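Tillik » Gallery » Box table, 4 Oct 2025

Box table

More from the box table. Task is the same as on the Podlow page: small things, open cardboard box, hand-held grippers, in and out. Target for this round is 400 good takes. Click for larger, sorry the thumbnails are slow.
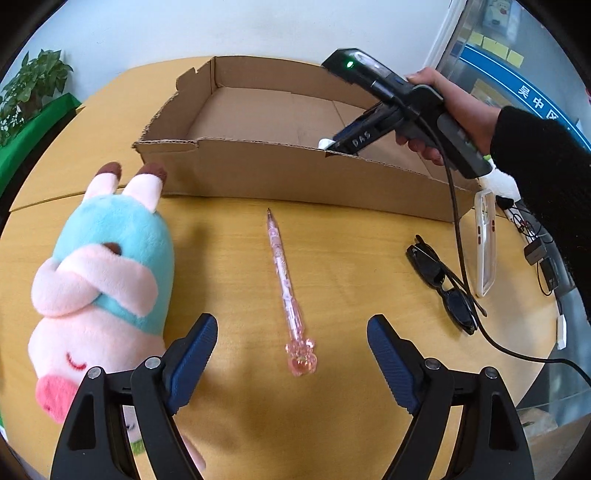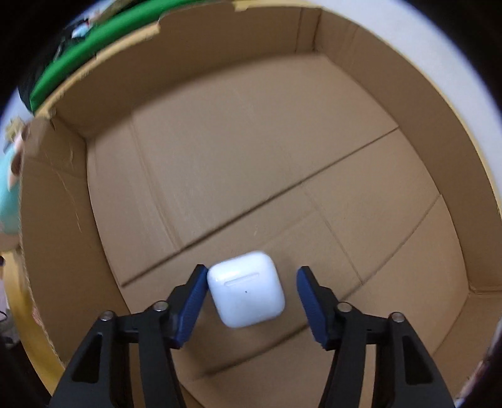
Where we are with numbers. 689 takes recorded in total since January, this table and the Furkgate one together. 163 of those are thrown out already. Mostly bad starts, meaning the fingers were already closed when recording began, or the take ran on into the next one. Please open fully, wait a beat, then go. Same at the end.

Notes for whoever does the next batch:

Small hard objects first, soft ones after. Mixing them inside one block makes the labeling a pain.

Vary the approach. Too many takes come in from the same side at the same angle and the model just learns that one path. Come in low, come in high, come in crooked. Turn the box a bit every few takes. Push it toward the wall, pull it back.

Slow down near the object. Fast is fine on the way over, but the last little bit before contact gets smeared and then we cant tell where the pads touched. Lost a whole evening of Furkgate takes to this.

Failed grasps are OK. Keep them! Mark F and carry on, don't redo it on top of the same take. We want the slips and the second tries, the earlier set was far too clean and the first model had no idea what to do after a miss.

Two people working one box: say out loud who goes first. Cables on the outside of the box, both of them, before you start.

Leave the rest of the table how it is. Stuff on the table is good, the Vidal set had nothing on it and the model fell apart the minute it saw a pen. Swap things around between blocks, not during.

Don't fix the box either. Ragged edges are fine. If the bottom gives out then yes, new box, and write it in the sheet so we know where teh change is.

Labels: one line per take. Object, start spot, end spot, which hand, F if it failed. "white thing" is not a label. Use the object list, and if it isn't on the list add it at the bottom, don't make up a second name for something we already have.

Uploads in batches of 80, no bigger, the checker chokes. Wait for the green line before you wipe the cards. If it hangs on the last file just start it again, it skips whatever it already has.

Still missing: anything flat. Cards, keys, coins, a folded paper. Also left hand takes, way too few of them.

Podlow gallery has the drawer task, Furkgate gallery has the older box takes. Vidal page is down for now, moving it over when I get a minute.

Back to all galleries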